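Talks > Household and Home > Speaker notes > Clothes on the sofa

Last updated 05/05/2021

Speaker: Érica Godoy
Venue: Stondia reading room, upstairs

Start slowly. Let people find a seat and put their coats down (there is always a coat on the back of a chair, and you may point at it kindly, because it leads nicely into the first bit).

Thank Valdir Sampaio for the invitation and for the loan of the projector. Mention that he first heard this talk in February, in a much longer form, and was good enough to stay to the end.

Opening question for the room: where do your clothes go between the wash and the drawer? Wait for answers. Somebody will say the bed, somebody will say the stairs, and most of the rest will say the sofa. Take your time with this, people enjoy telling you, and a few of the stories are lovely.

Then the Magalhães flat. Tell them how I grew up there with one good settee and five of us, and how my aunt folded everything on it in the evening with the radio going. She never owned a folding board and I don't think she would have wanted one. If there is time, do the story of the missing school jumper, but keep it short!

Main part, folding on a soft seat. Points to get across:

- Smooth the cushion with your hand before you start.
- Lay the garment flat and deal with the collar or waistband first, while you can still see how it sits.
- Fold towards the middle, and don't press too hard, as the cushion gives and you end up with a crease you didn't ask for.
- Small things wait at the side until the big ones are done.

Show the slide here and let them look at it for a moment before talking.

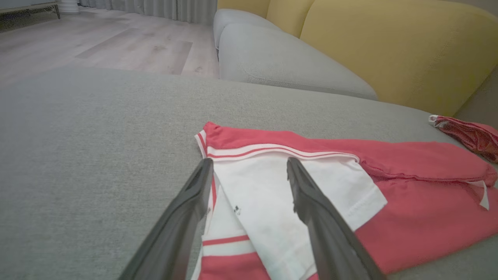 Slide 12: Red and white garment with striped trim, laid on a grey cushion

Talk about stripes for a minute. A striped edge is a great help to a beginner, since you can line up the bands by eye and see straight away when a fold has gone crooked. Mention the white panel too, with its creases and few faint smudges, and ask who would fold it as it is and who would put it back in the wash. Both camps are usually well represented, so let them argue a little.

Pass round the Rirnum handout. Questions, then tea downstairs.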